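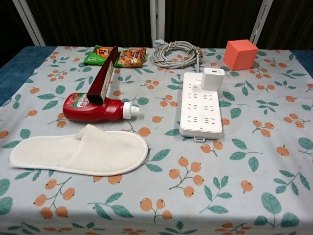

Table Sessions: Gallery

The Household Handling Program at Idstead gathers examples of everyday manual tasks for use in training a learning system. Each example is a short recording of a person sorting, moving, or putting away common articles on a table, together with a written note of what the person was asked to do. The recordings are made from the person's own point of view, at chest height, so that the system learns from the position in which a working machine would later stand.

The program opened in July under the direction of Kathleen Mulcahy. Recording is supervised by Tullio Piras, and the written notes are prepared by Bláthnaid Phelan and Noreen Lynch. The collection now holds around 3,000 examples. This page was last revised on 2018-10-27.

The gallery is arranged by topic. Staff who wish to use any entry in a talk or report should write to the program office before doing so.

Mixed table, start of task

A ketchup bottle lies on its side with a tall, narrow dark red-brown box resting partly on it. Articles that lean on one another are placed in the session plan on purpose, as the order in which they are lifted forms part of the example.

Soft goods

The white disposable slipper belongs to the group of articles that change shape when held. Participants are asked to pick up soft goods in whatever way is natural to them and are given no instruction on grip.

Cables and power strips

The gray cable is coiled and tied, with one length running to the white power strip. A small white adapter stands in the rearmost socket. Annotators record connected articles under a single entry and then list each part beneath it.

Packets

Two snack packets lie side by side toward the back, one green and one mainly orange, red, and cream. Printed packaging is kept in the program because labels differ widely in color and lettering, and the learning system must treat them all as the same kind of article.

Simple shapes

An orange-coral foam cube is set at the back right corner of the cloth. Plain shapes of this kind are included in many of the sessions, and the notes refer to them by color and form only.

Table coverings

The cloth carries a pattern of orange fruit and teal-green leaves on a light blue-gray ground. The program rotates its coverings so that the system does not come to depend on a plain background. Patterned cloths are listed in the register under the heading Ludel, and plain cloths under the heading Dolan.

Notes on use

Each participant completes no more than 6 tasks before a rest period. A recording longer than 90 seconds is divided before it is passed to the annotators. Recordings in which a participant speaks are stored without sound.

Requests for access to the full collection should be addressed to Lucimara Bittencourt, Records Office, Idstead. Please state the name of the project and the topics required.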